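Speaker notes: Teaching by hand, teaching by remote
Kerttu Vainio, Vostlow
Slot is 2 pm, after the Gittins talk. Questions at the end, not during.

Slide 1. Title
Say who I am and what Vostlow does in one sentence. Skip the company history. Check the clicker before starting.

Slide 2. Two ways to show a task
First way: take hold of the arm and move it. The joints go slack enough to push, and the computer records where they went. Good for simple paths.
Second way: stay away from the arm and drive it with a matching controller. The operator moves the controller and the arm follows.
Ask for a show of hands on who has tried either. Don't wait long.

Slide 3. Why we moved away from hand guiding
With one arm it works well. With two arms a person needs both hands on the machine and has none left for the grippers. Their sleeves and shoulders also get into the camera view, and the finished policy will never see a shoulder there.
We still use hand guiding to set start positions. Say this clearly, people asked about it in August.

Slide 4. What remote driving costs
It takes practice. New operators need up to 7 hours before we keep their recordings. They have no sense of touch, so they squeeze too hard. Paper cups show this quickly.
Mention the Clondetti trial here. Same task, same arms, two operators, and the recordings looked like two different jobs. One went in from the side every time, the other from above. Either is fine. Mixed together they gave us a policy that hesitated halfway.
Pause. This is the main point of the first half.

Slide 5. House rules for recording
Agree the order of steps before anyone starts.
Move at an even speed. Slow is all right, stopping to think is not.
If you drop something, pick it up and carry on. Keep the take and mark it. Recoveries are useful.
Throw away takes where the operator was talking to someone.
Change the layout between takes, including things that have no part in the task.
Stop after five takes and rest your wrists.

Slide 6. Café table task
Cups, lids, a carrier, straws, napkins. Light things that slide when touched. Lids are the hard part, as one gripper has to steady while the other turns or presses. Talk about the hand-over between arms and how close the grippers have to come to each other. Anska wrote our collision check, give the credit by name.
If short of time, skip the part about camera delay.

Slide 7. What we would do differently
Write down the rules on the first day. Train operators together, in pairs. Look at the recordings the same evening, when people still remember what they meant to do.

Closing
Thank the organisers. Leave the last slide up during questions. Likely ones: how many takes per task (depends on the task, don't give a single figure), whether the data can be shared (not yet), and whether hand guiding is finished (no, see slide 3).
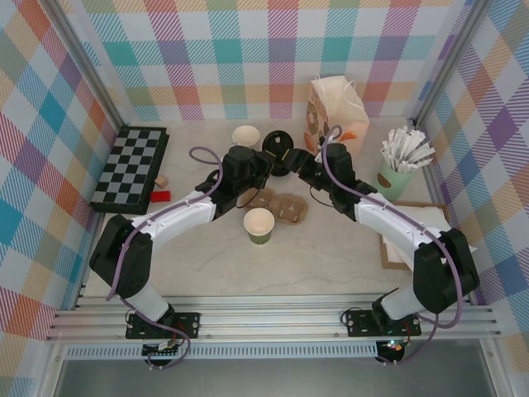
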